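Taming the plastic bowl drawer

My plastic bowls and I have been together a long time. Most of them came from a big mixed set I bought the summer we moved in, and then there were the strays that came home from potlucks, and the little cups the kids used for paint water and then, somehow, for cereal. They're great! They bounce. But for years they lived in one deep drawer under the counter and every time I wanted one bowl I had to take out all the others and hold the pile with my knee.

A few people wrote in July asking how I keep mine now, so I'm putting it all in one place. Some of this I worked out myself and some of it came from my neighbor Tapio Vainio, who used to run the kitchen at a summer camp and has strong feelings about plastic.

Get everything out first

Yes, everything. The ones in the dishwasher too, and the one holding clothespins in the laundry room. I tried sorting mine a shelf at a time once and ended up with two piles of small cups in two different cabinets, and I kept finding more for a week.

Set aside a real chunk of time. I told myself it would be a quick job and it took me 70 minutes, though that included washing a few things that had gone dusty and one phone call from my sister.

Put a cloth down

Spread an old tablecloth or a piece of plain fabric over whatever table you're using. Plastic skates on a bare tabletop, and if you've got a stack of cups and a dog going by, well. A dark cloth is best for this. Bright bowls show up against it and you can see sizes at a glance, where on my old flowered cloth I couldn't tell what I was looking at.

The sniff test

Pick up each piece and smell it. If it smells like onions, give it a paste of baking soda and a little water, leave it overnight, and wash it in the morning. That fixes most of mine. The curry bowl needed two goes and a day on the back steps in the sun (don't forget it out there, I've had one go brittle).

While you're at it, run a fingertip around the rim and the inside. Deep scratches hold on to grease and never really feel clean again. Those I take out of the kitchen and use for screws, seeds, or rinsing brushes.

Greasy film

You know the one, where the bowl comes out of the dishwater and still feels like a candle. Wipe it out with a dry paper towel BEFORE it goes anywhere near water, then wash with hot water and more soap than you think. I keep a long-handled brush from Vokis for this and it's held up fine, but any brush with stiff bristles will do.

Tomato stains

Sunlight again, or a bit of lemon juice rubbed in and left for an hour. I've never gotten a pale bowl all the way back to how it was. I've decided that's just its color now.

Sort by size, ignore the color

This was the part I had wrong for years. I liked the reds with the reds and the blues together, and it looked so cheerful, and nothing nested. Spread the bowls and cups out on the cloth with a little elbow room, big ones and small ones all mixed up, and look only at how wide they are across the top.

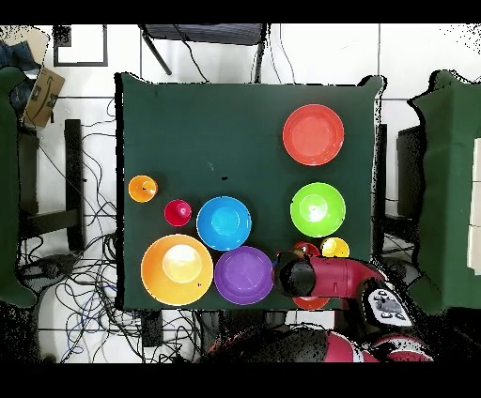 Nest them, but not too deep

Start with the widest bowl and work inward. I stop at four in a stack, and the cups get their own stack. Any taller and they grab each other and you're back to wrestling. If two are already stuck, set the outer one in warm water and put some cold water in the inner one, wait a minute or two, and twist gently. Tapio taught me that one and I've used it about once a month ever since.

A folded paper napkin between two bowls that always jam is ugly but it works.

Where they go back

Cups in front, bowls behind. Mine are in a shallow drawer now, 7 inches deep, with a Gernska divider down the middle that I trimmed with a craft knife to make it fit. The really big mixing bowls went up on the shelf over the fridge, and I get them down maybe twice a season.

Leave some empty space! I filled the drawer right up the first time and within days it wouldn't close.

Drying

Put them away bone dry. I lay mine upside down on a dish towel for 40 minutes or so after washing and then give the rims a quick wipe, especially the rolled kind, which hold a surprising amount of water. I put a wet stack away once before a trip and the smell when we came home was something.

If you've got a trick for the cloudy look clear lids get after a few years, please send it to me. Vinegar did nothing for mine.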